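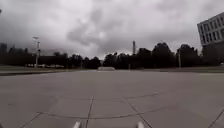 Barnow Paving and Public Squares list
Mar 4, 2024
Subject: Re: Joints in big concrete squares

> Has anyone on the list got a soft spot for large plain slabs? I keep
> reading that they are dull and that setts are the only paving worth
> a walk. I'd like to put something in the newsletter for the other side,
> if there is another side.

Oh, there is, and I'm on it! I could walk about on a big open stretch of concrete all afternoon. Setts are lovely (we have a lane of them here from 1895 and I wouldn't lose one), but they keep your eyes on your feet. Big slabs let you look up, and then when you do look down the joints are doing all sorts of things you hadn't expected.

My favourite kind is the square where the lines don't all agree. You get one joint heading off towards the far side, another setting out on a diagonal, and you end up following them like a child on a kerb — I do, anyway. Add a dull sky and the greys come up beautifully, all those soft patches that disappear in strong sun.
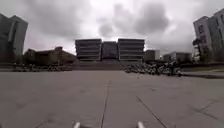
Barnow Circular, no. 142

A broad flight of steps at the far end helps no end, too. So does a building with some nice strong horizontals, those pale bands with the dark windows between, and a good flat roof against the sky. All that level ground in front suddenly makes sense.

If you do want a piece for the newsletter, I'd happily write one by May. The Rikby walk notes have 4 pages on joints and edgings that I could pinch from, and page 22 of the old Celura booklet is very good on mottling in concrete. I can scan it if anybody wants it — just reply to me off the list, as attachments get stripped.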